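Preltstead Household Garments: Data Card

September 13, 2023
By Natalie Hebden, Gisto Documentation Office

## Summary

Preltstead Household Garments is a collection of picture records covering everyday clothing as it is laid out, folded and put away in private bedrooms. It was assembled in Cunville and is maintained by Gisto. The present release contains 1253 records, of which 1156 have been reviewed and assigned a garment label. The remaining records are included without labels and are listed separately in `unreviewed.csv`.

The collection is intended for work on clothing recognition, fold planning and the study of laundry routines in the home. It is not a product catalog. Garments were not pressed or pinned before recording, and no background cloth was supplied.

## Contents

Records are sorted by garment group: tops, trousers, knitwear, nightwear, bed linen and small items. Long-sleeved and short-sleeved tops share one folder and are separated by the `sleeve` field. Socks and gloves are filed under small items whether or not a pair is complete.

Each labeled record carries the following fields:

- `garment`: the group name, in lower case
- `sleeve`: long, short, none or unclear
- `state`: spread, bunched, part-folded, folded or hanging
- `surface`: bed, table, floor, rail or other
- `neckline`: visible or hidden
- `notes`: free text, may be blank

## Labeling Garment State

A garment is labeled "spread" when most of its body lies open on the surface, even where the cloth is creased or a section has gathered on top. "Bunched" is reserved for garments whose outline cannot be followed. Reviewers should enter raised or gathered areas in `notes` and should not guess which part of the garment they belong to.

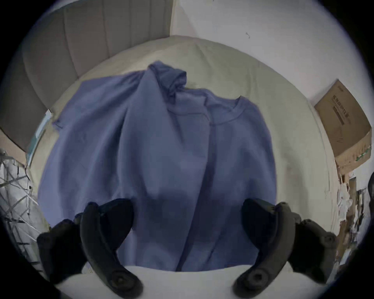 Reading time: 2 minutes

The blue long-sleeved shirt on the cream-white duvet is labeled "spread," with `surface` set to bed and `neckline` set to visible. The lump near the neckline may be a gathered sleeve or a fold of the body, and its note therefore reads "raised fold, part uncertain." Diagonal creases do not affect the label. The cuff at the far left is sufficient to support a `sleeve` value of long.

Color is not a labeled field. Shadows in deep folds were found to produce inconsistent entries during the July review, and the field was withdrawn.

## Known Limitations

Beds are the most common surface, and pale bedding appears more often than dark. White garments on white bedding account for most of the "unclear" entries. Knitwear is thinly covered, with 16 labeled records. Fiber content was not collected.

## Changes in This Release

The former "shirt" and "blouse" groups have been merged into tops. Two duplicate folders have been removed. File names from the earlier Yu release have been kept, and existing scripts should run without changes.

## Corrections

Label corrections should be submitted with the record name, the field concerned and the proposed value. Accepted corrections are entered in the change log.

Contact Gisto Documentation Office | © 2023 Gisto | Back to top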